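Gray or Green? A Gallery of Small Sorting
From the Skoneo pages on household stuff and where it goes

I have never trusted a color-coded container. Somebody picks two colors, decides what each one stands for, tells the people who happen to be in the room that day, and from then on the rest of us are supposed to know. The building I live in, Flastitmont, has 166 apartments and has changed its colors twice since I moved in. The leaflet for the last change had a print run of 3,000, and I still find them under the mailboxes with shoe prints on them.

So when people tell me that sorting is easy as long as you keep it small and keep it close at hand, I want to see it. This page is my attempt to look at the thing at tabletop size. One container is gray and one is yellow-green, both wide open at the top. The rest is the ordinary stuff that collects on any table where people sit for more than an hour: drink cans, a green spray bottle, a little yellow bottle with a dark cap. I left out the bags, the lids with cutouts and the stickers with arrows, which I will complain about further down.

1. Two containers at the back, cans out front 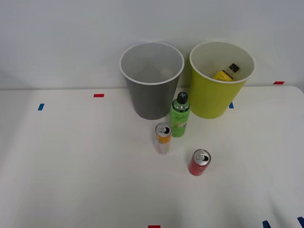
My first objection to any two-color setup is that the colors don't say anything. Gray means "everything else" in my building. In my sister's town it means paper. At the place where I used to work, gray was for batteries, and you can imagine how many sandwich crusts ended up with the batteries. Green is worse. Half the country will tell you green is for glass, and the other half will tell you it's for potato peelings. A yellowish green could be taken for either color by a tired person at nine at night, and I say that as the tired person.

The usual answer is that you learn it. Maybe you do, if you live alone and make the rules yourself. I've kept a pair of containers on my own kitchen counter since September, and I will admit that my own hand goes to the right one most of the time. My guests go to whichever is closer. I've stopped correcting them and I just fish things out later.

My second objection is bottles. A can is simple. It's metal, you drink what's in it, you rinse it if you're that kind of person, and almost every program I've ever read about wants it. A small bottle is a whole argument. Does the cap stay on? Does the label matter? Is it plastic or glass, and does the answer change if there's a spoonful left in the bottom? Flastitmont's leaflet has a full column on caps. I've read it more often than is healthy and I still couldn't tell you what it wants me to do. The old leaflet said caps off. The new one says caps on, "where practical." Where is it not practical?

And then there are spray bottles. The container might be fine on its own, but the top may have a spring or a tube or some other small part in it, and the advice splits in every direction. Some programs want the top removed and thrown away. Others want the whole thing, top and all, but only if it's empty. I have a shelf of cleaning products under the sink that are technically not empty. A spray bottle is hardly ever empty the way a can is. You get to the last half inch, it stops spraying properly, and you buy another one. The old one goes behind the new one. I found four back there when the pipe leaked.

Which brings me to a point that the cheerful guides skip. Before you can sort anything you have to decide whether it's trash at all, and most of the clutter on my table is in between. An open can might be somebody's drink. A bottle standing up with its cap on might be in use. My rule at home is that anything standing stays until I've picked it up and felt the weight of it. It's slow, but I've only poured out one person's lemonade this year.

I should say something about where the containers stand, too. The guides are very keen on the back of the table. It looks neat, I grant them that. It also means that you reach over everything that hasn't been sorted in order to drop in the thing you're sorting, and if you have sleeves, you will find out about the cans in front. I moved mine to the side after the second spill. It looks worse and works better.

2. Same table, red can in front

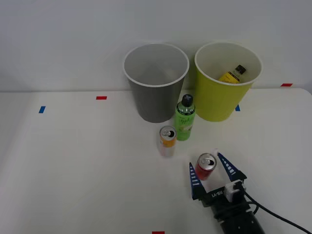

People who sell sorting products like to begin with the easiest item, and I understand why. Cans flatter every system. A company called Bromedo sent me their counter set to try, with a leaflet of its own (another leaflet!) and a little magnet for the fridge. All the sample items on the magnet were cans. There was a soda can, a bean can and something that might have been a tuna can. I filled the set in a weekend and it handled cans beautifully. Then I tried a greasy box and a toothpaste tube and the magnet had no opinion.

I sent Bromedo a note about this and got back a friendly message telling me that sorting is a journey. I'd have preferred a list.

The other claim I hear is that small containers make you tidier, because they fill up quickly and you have to deal with them. I was ready to dismiss this one completely. What happened at my place is more mixed. They do fill up quickly. Three or four cans and you're done. For the first couple of weeks I carried the things downstairs every evening and felt very good about myself. By the end of the month I was balancing cans on top, and after that I was lining them up next to the container, which as far as I can see is just a table with cans on it, the same as before, plus a container.

My downstairs neighbors at Lục, the noodle place on our corner, have it worse and complain less. They get a lunch crowd and put out two open tubs by the door, one for cans and bottles, one for the rest. No pictures, no arrows, just a word on each in marker. I asked whether it works. The reply was that it works until noon. After noon, somebody from the kitchen comes out and re-sorts the lot by hand, which takes a few minutes, and then it works again. I found that more convincing than anything on the magnet, since at least it includes the part where a person does it over.

The building's notice board, meanwhile, says we diverted 1,652 pounds of cans and bottles last year. I'd like to know who weighed them. I'd also like to know how much of it was half full at the time, given what I've seen go down the chute. Divide that by the number of apartments and it comes to just under ten pounds per household for a whole year. My household is one person who doesn't even like soda, and I'm fairly sure I beat that by summer. Either my neighbors aren't drinking anything or their cans are going somewhere else.

Would I tell you to set out a pair of containers on your own table? I suppose so, with conditions. Pick two colors that can't be mistaken for each other in bad light. Write on them, in words, with a marker. Use something you don't mind washing or replacing, as the can container will get sticky, whatever anyone says about rinsing. Put them where you already drop things. In my case that's the corner by the door, and it took me far too long to accept it.

And keep a third spot for the undecided. Mine is a plate. The odd bottles go there, along with the caps I've taken off and may have to put back on, and the spray tops. Once a month I sit down with the leaflet and go through the plate. Last month I gave up halfway and put the rest back under the sink.

Comments are open. If your building has a rule about caps that fits in one sentence, please send it. Flastitmont residents should note that the notice by the elevator is the old one and the notice in the laundry room is the new one, and that they still disagree about yogurt cups.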